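Visit report: Jetier workshop, Gitstead
11 June 2024

I went to Gitstead to see how Jetier teaches its arms to handle small parts. A person does the job by hand, the hands are tracked, and the recordings go to the arm, which then has to do the same thing alone. The visit had been set up in February and moved once. On the morning I got there, the arm in the back cell, which they call Lu, had been switched off after a fault the evening before, so most of the day was spent on that.

The practice work is toy bricks. They have to be picked up, turned, lined up and pressed together.

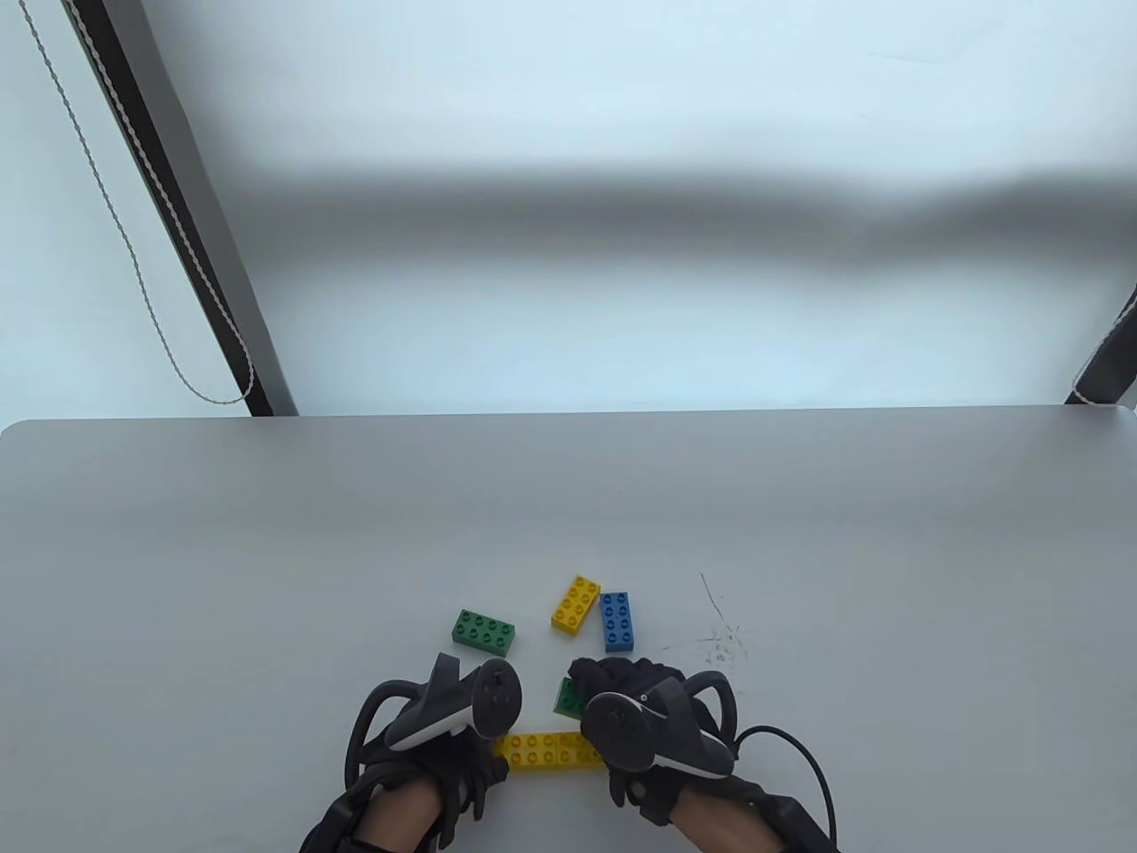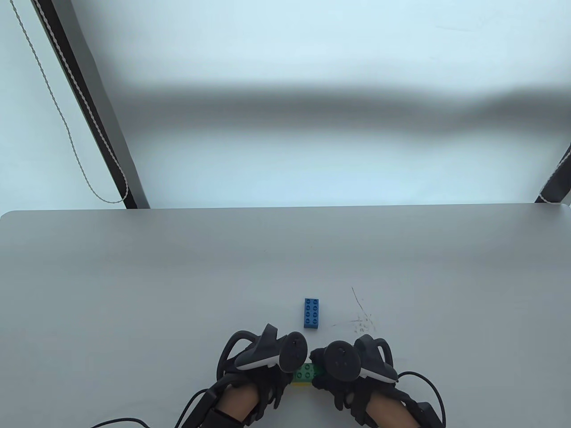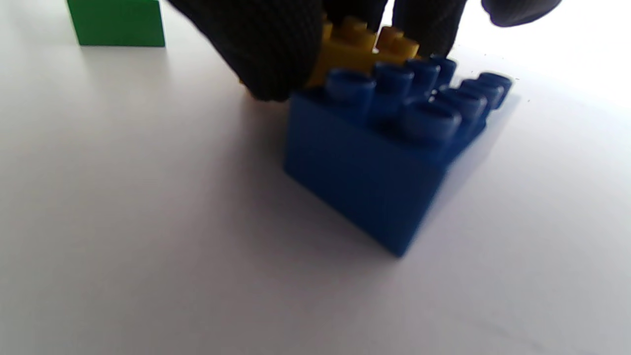
Toy bricks and black gloves at the table.

Irina Zamfir said that the pressing is where nearly all the trouble comes from, and that she would have put a force limit on it from the first day if it had been up to her. Picking up is forgiving, she said. If the arm misses, it closes on air and tries again. Pressing has no second try, and an arm that thinks the brick is higher or lower than it is will either stop short or keep going.

Lu kept going. The log was up on a screen in the office and I was allowed to read it. The arm had a green brick in the gripper and was bringing it down on a yellow one. The two were not lined up, so the studs met the rim of the brick above and the stack sat too high. The software took the extra height as a sign that the brick was not yet seated and asked for more travel. It asked again, and again after that. The lower brick shot out sideways, the gripper came down on the bare table, and one of the fingers bent. The whole thing was over in 2 seconds.

There was a person in the room, standing outside the marked line, and the brick went past at knee height. Nobody was hurt. It was written up as a safety report all the same, and the cell stays locked out until the report is closed.

The part I had come a long way to hear was how it got into the software in the first place. The answer was in the recordings. A person who feels a brick sitting crooked will lift it a little, wiggle it and push again. The tracking picks up where the hand goes but has no reading of how hard it pushes. So in the recordings a good press and a bad press look much alike, apart from a small wiggle, and the wiggle had been smoothed away as noise when the files were cleaned. Lu had learned to push down until the height was right and had never been shown what to do when it wasn't.

Dinesh Alva had pulled 40 recordings from the older set to look for crooked presses, and he went through several of them with me. In the raw files the wiggle is easy to see once you know about it. In the cleaned files it is a straight line going down.

The changes so far are these. The downward force on Lu is now capped in the controller itself, below the learned part, so the software can ask for more and will not get it. The smoothing is off for anything close to the table. The marked line on the floor has been moved back, and a clear screen from Wasora is on order for the open side of the cell. New recordings are being made with crooked presses left in on purpose. I asked how many would be needed and was told they did not know yet.

I asked about the emergency stop as well. It works, and it was tested while I stood there, but at that speed a person cannot reach it in time. It had not been pressed during the fault. The arm stopped by itself when the motor current went over its own limit, and that limit had been set for lifting, with a good deal of room to spare.

Lunch was in the canteen across the yard. The soup was fine. Afterward I saw the store room, where an old arm from 1996 is still bolted to its stand. It has a spring in the wrist that gives way when it meets something hard — a plain mechanical part with no software in it. There is talk of making a similar one for Lu.

I did not get to see the arm run. The bent finger was on the bench with a tag on it, and the spare had not come. Jetier will send me the closed report when it is ready, and I have asked for the new force setting to be included.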